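Incidencia 329: la pinza izquierda se cierra sola (comparativa de pinzas Nkosi y Jarovari)
Estado: abierta, a la espera de la otra parte
Componente: pinzas de mano, firmware y cableado
Prioridad: media (ha sido alta, baja y «ya lo miramos»)

Resumen

Estamos comparando dos pinzas de mano, la Nkosi y la Jarovari, para decidir cuál se queda el proyecto Lomthorpe en las tareas de dormitorio: doblar, apartar, recoger ropa de encima de la cama. La comparativa tenía que ocupar una tarde. La Nkosi izquierda ha decidido que no, y se cierra sin que nadie toque el gatillo, normalmente cuando el operador acaba de acercarla a la tela y ya se había hecho ilusiones.

La controladora es la de Clisell, la misma para los dos modelos. Las Jarovari no han dado este fallo. Tienen otros, con incidencia propia, y aquí no se van a airear.

Cómo reproducirlo

1. Arrancar la controladora con las dos Nkosi conectadas.
2. Calibrar apertura máxima en ambas.
3. Llevar la izquierda sobre la sábana con los dedos abiertos.
4. Esperar. No mirarla fijamente, que se nota.

El cierre llega sin orden registrada. En el log aparece la posición real de los dedos cayendo a cero mientras la consigna sigue tan tranquila en apertura máxima. Dura 400 milisegundos y luego vuelve a abrir, como quien carraspea.

Registro de pruebas

Prueba A. Cambio de cable USB. Mismo fallo. El cable nuevo era mejor que el viejo, eso sí, y se ha quedado puesto.

Prueba B. Intercambio de puertos en la controladora. El fallo se queda en la pinza física y no viaja con el puerto. Primera buena noticia del día: Clisell queda descartada como sospechosa principal, aunque no me atrevo a decírselo por escrito hasta que cerremos esto.

Prueba C. Firmware anterior en la izquierda. El fallo tarda más en aparecer. Apunté «resuelto» en la hoja compartida y tuve que borrarlo antes del café. Queda constancia para que no lo cuente otro.

Prueba D. Firmware anterior en las dos. La derecha sigue perfecta. La izquierda, a lo suyo.

Prueba E. Bajada del límite de corriente. Con el límite bajo la pinza se cierra igual, pero con menos convicción, y además deja de sujetar cualquier cosa que pese más que un calcetín. Restaurado el valor original.

Prueba F. Ciclo largo en vacío, sobre la mesa, apertura y cierre: 3000 ciclos sin un solo cierre espontáneo. Casi 7 horas oyendo el motor. La conclusión provisional era que la pinza funciona de maravilla siempre que no se use para nada.

Prueba G. Vuelta a la cama, moviendo la pinza a mano igual que en una tarea real. Fallo a los pocos minutos. De aquí sale la única hipótesis que me convence: tiene que ver con la orientación. En la mesa la pinza estaba sujeta y quieta. Al inclinarla hacia la tela, algo dentro tira del conector del encoder, la lectura salta y el lazo de posición corrige una apertura que no existía.

Prueba H. Con la carcasa abierta, presión suave con el dedo sobre el conector del encoder. La lectura baila. Sin presión, estable. Lo he repetido hasta aburrirme y lo tengo grabado en log.

Lo que falta

No tengo claro si es un defecto de esta unidad o del modelo. La derecha sale de la misma caja y no lo hace, pero el mazo de cables interior va por el otro lado y puede que simplemente tenga más holgura. Necesitaría una segunda izquierda. La pedí en noviembre, junto con los dedos de repuesto, y llegaron los dedos.

Tampoco hemos podido puntuar la Nkosi en la tabla comparativa. La columna de la Jarovari está completa y la de la Nkosi tiene un guion y una palabra que habrá que quitar antes de enviarla. Mi impresión, quitando el fallo, es que los dedos de la Nkosi entran mejor por debajo de un pliegue y que el gatillo cansa menos la mano. La Jarovari es más predecible, y a estas alturas la palabra me parece preciosa.

Propongo dos cosas. Una, fijar el mazo con brida a la salida del conector y repetir la prueba G. Otra, que el firmware rechace saltos de encoder imposibles: ningún dedo recorre todo su rango entre dos lecturas, por muchas ganas que tenga. Lo segundo nos protegería también de futuras sorpresas, pero no querría que tapara lo primero.

Adjunto los logs de las pruebas C a H y dos capturas del puesto de la cama.
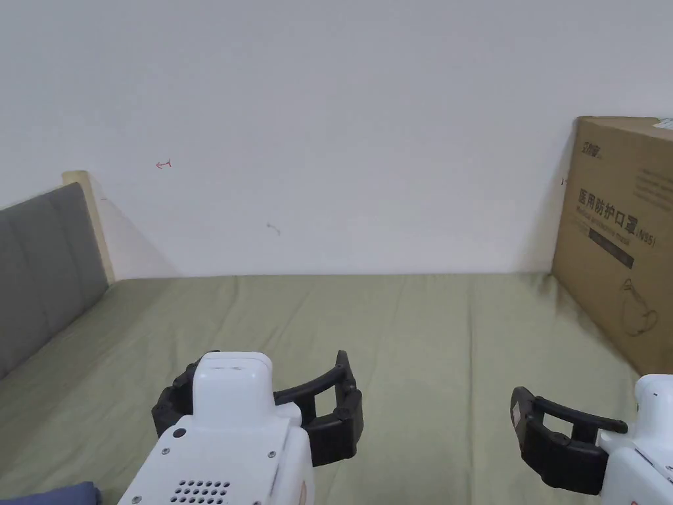

Misma cama en las dos, con la sábana verde.

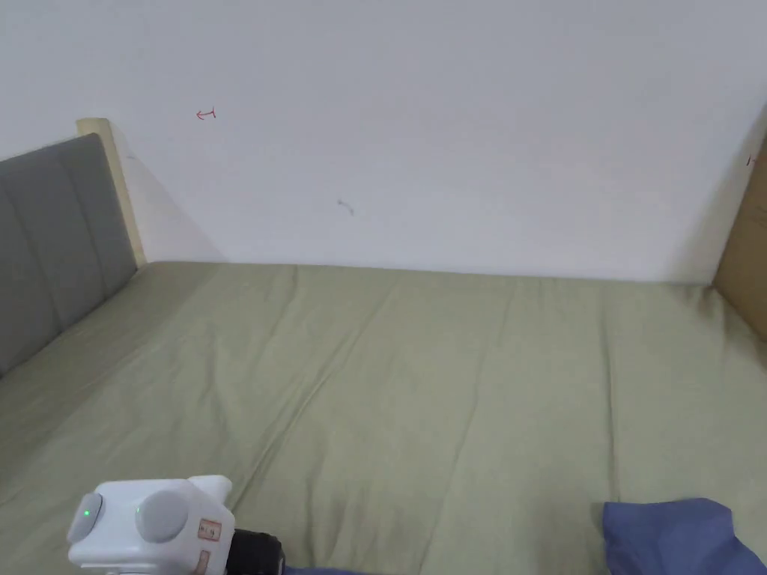 Soporte de Nkosi respondió el 23 de julio que el filtro de saltos ya existe en la rama de pruebas y que viene desactivado, porque a otro cliente le retrasaba la respuesta del gatillo. Piden que no pongamos la brida todavía: prefieren que midamos antes la continuidad del conector con la pinza inclinada hacia abajo y hacia los lados, y que les mandemos el resultado junto con el número de revisión de la placa. Si la continuidad se corta, cambian la unidad entera. Sobre la segunda izquierda dicen que les consta el pedido y que figura como entregado, con los dedos. Lo van a mirar.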